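**Gray cast on black cottons, water at 254 ppm - dose or temperature?**

**obsa_w** - Jun 29, 2023

Black T-shirts and two pairs of black work pants are turning a flat gray after a few months. No lint to speak of. It's an even, chalky film that goes darker again if I wet it. Setup:

- Bukley front loader, cold cycle for darks
- Preltine powder, one level scoop
- Municipal water, 254 ppm as calcium carbonate on the town report for Rana
- No softener on the line

Is this underdosing for hard water, or powder not dissolving at cold settings? I would like to change one thing at a time.

---

**majbritt_b**

Film that disappears when wet is residue on the surface. Dye loss stays visible wet or dry. At 254 ppm a level scoop is low. Part of the surfactant and builder gets used up by calcium before it touches the clothes, and what's left drops out on the fabric. Check the back of the box for the hard water line and use that.

---

**kumsa_berhanu**

I disagree with adding more. Powder in a cold, short cycle is the first suspect. If it isn't dissolving, a bigger scoop leaves a bigger deposit. Switch to a liquid for darks and leave the dose alone.

---

**majbritt_b**

Undissolved powder leaves streaks and specks, usually in folds and seams. OP says even film. Different pattern.

---

**kumsa_berhanu**

It can be even if the rinse spreads it. I ran an 81 liter drum at work for years on a powder we were told was fine cold. It was fine warm.

---

**nahom_g**

Both of you are skipping the load itself. Mixed loads change the water-to-fabric ratio, and a big teal or navy piece that soaks up half the drum water will starve everything around it. I quit doing a strict black pile and now run black with teal and other deep colors, one basket, no more than two thirds of the drum. Turn the black stuff inside out. The film got lighter within a month with no change of product.
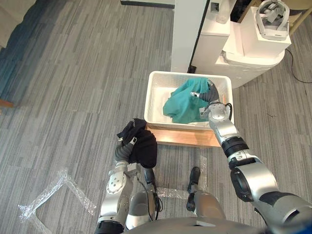
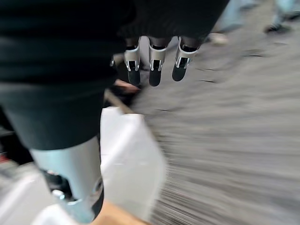
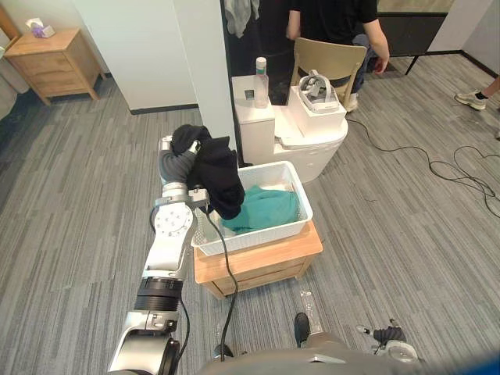
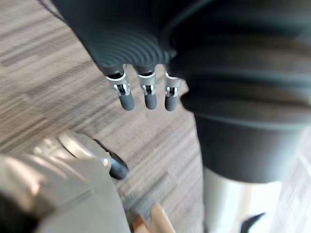

*1 and 3 show the basket with the teal piece in it, with the black one at the rim in 3. 2 and 4 are close-ups.*

Hardness here is 144 ppm, so your results will differ.

---

**obsa_w**

Thanks. I do load it close to full. What is two thirds in practice? The Bukley manual gives a weight and I don't own a scale that reads that low with any accuracy.

---

**nahom_g**

Hand held upright, fingers spread, should fit between the top of the dry clothes and the top of the drum. If it doesn't, take a piece out.

---

**wubshet**

Teal with black is fine once both have been washed a few times. Do not do it with a new teal garment. Some of those dyes are poorly fixed and you will get a green tone in the black thread, and worse in any lighter stitching. Damp white cloth on an inside seam, press, look for color. Takes a minute.

As for the original question, strip the existing film first or no comparison means anything. One cycle at the warmest setting on the care label, no detergent, with a measured amount of citric acid, then a plain rinse. Keep it away from anything with metal trim.

---

**majbritt_b**

Agree on stripping first. Slight caution - don't follow the acid with powder in the same cycle. The powder is alkaline and they cancel out.

---

**kumsa_berhanu**

Citric acid on elastane blends, repeatedly, I would not do. Once is OK. Are the work pants stretch?

---

**obsa_w**

Pants are 3 percent elastane. Shirts are all cotton.

Plan so far: strip once, then two shirts on liquid at the current dose and two on powder at the hard water dose, both at two thirds load, inside out. Pants stay out of it.

---

**wubshet**

Mark the shirts on the label with thread. Marker washes off. And keep one unwashed as a control if you can spare it.

---

**nahom_g**

A Nitura cartridge on the inlet would also settle whether hardness is the cause. It costs more than the shirts, so leave it for last.

---

**kumsa_berhanu**

Put my vote on liquid. Post the result in November, you'll need that many washes to see a difference.

---

**obsa_w**

Will do. Label thread is white on two, red on two. Stripping cycle goes in tonight.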